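From: Wojciech Pietrzak
To: Fustley workshop list, home builds
Subject: Re: [homebuilds] Two arms on a base, gripper and power questions

Thampi wrote:

> Thanks for the write-up last month. I have the same sort of thing half
> built in the spare room and I'm stuck on three points.
>
> 1. You said you moved from one battery pack to two. Was that for run
> time or for something else? Mine resets the computer whenever both arms
> start together, and I have swapped the regulator once already.
>
> 2. Which pads are you using on the fingers? Mine are bare metal and
> they let go of anything soft. Cloth slides straight out.
>
> 3. Does yours manage in small rooms? I can get mine through the door
> but then I can't do anything with the arms without hitting the wall.
> I was thinking of fitting shorter forearms.
>
> Also, did you ever get the Surow board to log properly? Mine drops
> lines.

Taking these in order.

1. Power. The second pack was for the resets. I had the same fault as you and changed the regulator too, which made no difference. When both shoulders start from rest at the same moment the supply dips for an instant, and the computer is the first thing to notice. I now run the arms from one pack and the computer, cameras and Surow board from the other, with a common ground joined at one point only, next to the main switch. No resets since. Before you buy another pack, try starting the shoulders one after the other. I put in a delay of 149 milliseconds between left and right and that alone cured most of it. If you do go to two packs, put a fuse on each, close to the pack, and make sure the emergency stop cuts the arm pack and leaves the computer alive. Mine used to cut everything, so every time I hit it I lost the log that would have told me why I had to.

Check your crimps as well. One of mine was only holding by a few strands and got warm. I found it by touch after a long run.

2. Pads. Small rectangles cut from rubber sheet and glued on with contact adhesive. Roughen the metal first with coarse paper and wipe it with spirit, or they peel off sideways. I tried softer foam and it was worse, as it squashed flat and then behaved like bare metal. Thicker rubber was no good either, because the fingers then didn't close far enough to hold a single layer of cloth. Whatever you use, set the closed position again after gluing. I forgot and spent an evening looking for a fault in the gripper driver.

For cloth, the pads are only part of it. Get the fingers to take a fold or a bunch. If they catch one layer near the hem it will creep out however hard you squeeze. I bring the fingers up from below, close halfway, push in a little and then close fully. It looks clumsy but it drops things far less often.

3. Small rooms. The bathroom is the smallest room in my flat and I have been using it as the test for the last few weeks, on the grounds that if the arms can be got round each other in there they can be got round each other anywhere. I would leave your forearms as they are. I had the same idea and priced up the tube, but the trouble was in the elbows, which the planner was letting swing out to the side whenever it liked. I put a limit on how far each elbow may go from the body, and a second rule that the arms must not both move outwards at once. It is slower but it no longer hits the wall.

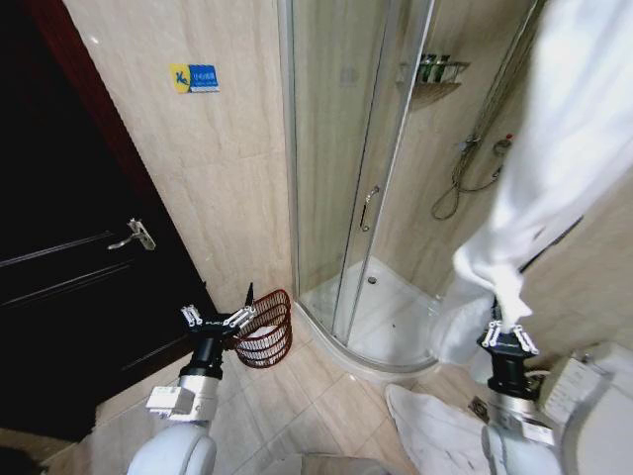

Carrying two unlike things at once is the part of the bathroom test that has taken me longest. A basket and a towel make a good pair for it, the one stiff and the other not. With the wire basket in the left gripper, held low near the tiles, the outline stays the same from one moment to the next and the planner can treat it as a fixed lump. The towel in the right gripper is harder. It hangs in long folds and hides a good part of the wall behind it, so the head camera has less to go on when it works out where it is. My fix for that is crude: I mask out a box round the right gripper whenever it is closed on cloth, and let the position come from the wheels and the left half of the view until the cloth is put down. The glass of the shower is the other nuisance, as the depth camera reads straight through it some of the time and picks up reflections the rest. I drew the enclosure into the map by hand, curve and all, as a solid block. I did the same for the toilet. Bath mats I mark as floor the base must not drive on, after one got pulled under a wheel.

On the Surow board: yes, in the end. It drops lines when the write buffer fills, and the default buffer is tiny. Set it to 3,000 lines and write it out when the arms are idle. My longest log without a gap so far is 3,399 lines, and that stopped only because I switched it off. If you are still on the old firmware, update that first, as the setting is ignored on anything before version 14.

Two things I haven't solved, in case anyone else on the list has:

The right wrist has some play in it. I can rock it by hand with the power on. It doesn't matter for cloth but it does for anything with a handle. I have shimmed it once and it came back. I suspect the bearing seat and will have it apart in May when I can have the big bench for a few days.

The cable run down the left arm is too short by a finger's width when the elbow is nearly straight. I have it working with the clip undone. If anyone has a length of the flexible sleeving from Suluvo left over I will happily pay for it, I don't want a whole reel.

Thampi, if you send me your shoulder start code I'll put the delay in and send it back. It is only a few lines. Don't send the whole project, my mailbox won't take it.

Wojciech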